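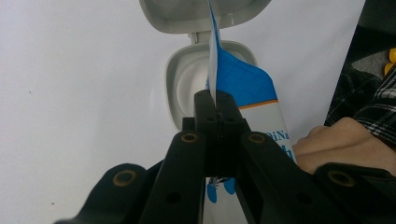 Joyce Muli, Trullell workshop, bench 2
May 19, 2020

Rules for the hand-held gripper when the object is a squeeze tube. I write them down now because Komel starts the next batch with our notes and the old sheet from December says only "grip in the middle", and this is not enough.

Tube with flip-top cap, standing upright, white with blue print. Cap open for this part of the work. Points I want us all to keep:

1. Close the jaws on the flat part of the tube and keep them off the cap. The hinge between the lid and the base is a short strip, and I do not want any load on it.

2. Close slowly, and stop when the tube is held. A full squeeze on a tube with open cap is a cleaning job. Dornaten allows full closing force for rigid objects, but in my opinion a tube is not a rigid object, also when it is full. I have asked them to add one line about it.

3. The free hand may stay near the tube, but fingers stay outside of the finger links. The space between a link and the outer arm becomes smaller when the jaws move, and this is the place where one gets pinched. Long sleeves are to be folded back or held with a band. I saw plaid sleeve close to the tool today, so this is also a reminder.

4. Look into the jaws before each series. There is a small dark tangle at the bottom of the jaw pair, thin wire or some dirt, I can't say which. It must be taken out with tweezers, not with compressed air, which pushes it into the linkage. Please write in the log what it was.

5. Check the four brass-colored bushings by eye. If one stands out of its recess, the tool goes to the shelf with a red tag, and no one uses it "only for one more".

6. Wipe the white surface. Two small dark specks are on it. They do no harm to the grip, but Kashindye rejects recordings with a dirty background, and last time we lost 13 of 94 in this way.

Open question: the service interval. The Dornaten sheet says every 300 closings for the soft objects. Does a closing without object count? I count it, until I hear something else.

Still to do: print point 3 in large letters for the wall, ask Komel whether they want the cap open or closed in their batch, order new tweezers (the tips of the old ones do not meet any more).

J.M.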